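jamard-tools, notes for whoever picks this up. Last touched 14/08/2020, M. Arnaud.

Scripts for turning two-handed gripper recordings into episodes the planner can read. Kitchen table set only. For the older Brovasden recordings use the `feb` branch, the loader there is different and I haven't merged it.

Quick look at the sort of input you get: 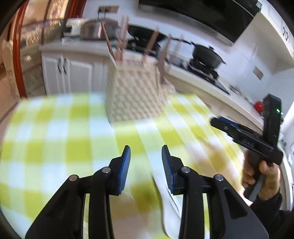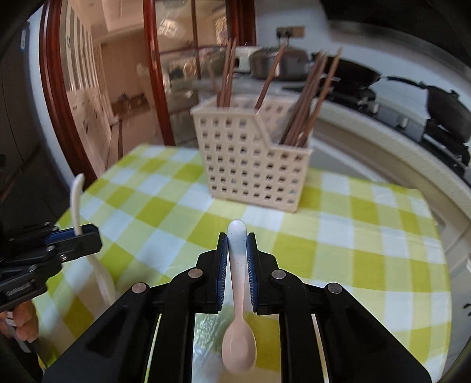

Wrist view, fisheye, both from the utensil task. Run `undistort` before anything that uses pixel distances.

## Install

```
git clone (ask me for the path, it moved)
pip install -r requirements.txt
make check
```

`make check` takes a while first time. If it dies on the lens file, copy `lens_default.yaml` from `old/` and try again.

## Whats in the set

- 2,030 episodes after filtering
- 200 held back for testing, list in `splits/test.txt`, please don't train on them
- left and right streams stored seperately, joined by timestamp
- gripper width per jaw pair, in mm
- pose per hand, in the table frame if the table fit worked, otherwise in the start pose of the right hand (see `frame_id`)

No audio. No depth.

## Running it

```
jamard sync raw/ synced/
jamard track synced/ tracks/
jamard split tracks/ episodes/ --min-len 4
jamard export episodes/ out/ --format kruger
```

`--min-len` is in seconds. Below 4 you mostly get regrasps chopped in half. `kruger` is the format the planner wants, `flat` is just csv plus a folder of stills.

Order matters. Export won't complain if you skip `split`, it just writes one enormous episode per file and the planner falls over later with a memory error that tells you nothing.

## Known problems

- **Checked cloth.** Repeating pattern, the tracker likes to slip by one square and then stay there. Turn on `--loop-guard`. Slower but fixes most of it.
- **Blur on fast turns.** Track drops out, we fill with the imu. Gaps over 6 frames are marked `bad_gap` and cut.
- **Other hand in view.** Features on the second gripper get treated as background. Mask is in `masks/other_hand.py`, works ok when the tool comes in from the side, poor when the two overlap.
- **Thin white things.** Segmenter loses the edges against pale squares. No fix yet. Drokitz has a newer model, weights not in the repo.
- Jaw width reads slightly negative when fully closed. Clamp it yourself, I keep forgeting to.

## Labels

One line of text per episode, plus `pick` / `hold` / `place` / `pass` marks on the timeline. Done by hand, one pass only, so expect a few wrong. `pass` is the shakiest, people disagreed on when it starts. Corrections go in `labels/fixes.csv`, don't edit the originals.

## Todo

- merge `feb`
- proper error when split is skipped
- write tests for `sync` (clock drift case esp.)
- move config out of `track.py`

Questions to Mathis Arnaud, or open an issue. Internal use for now, licence not sorted.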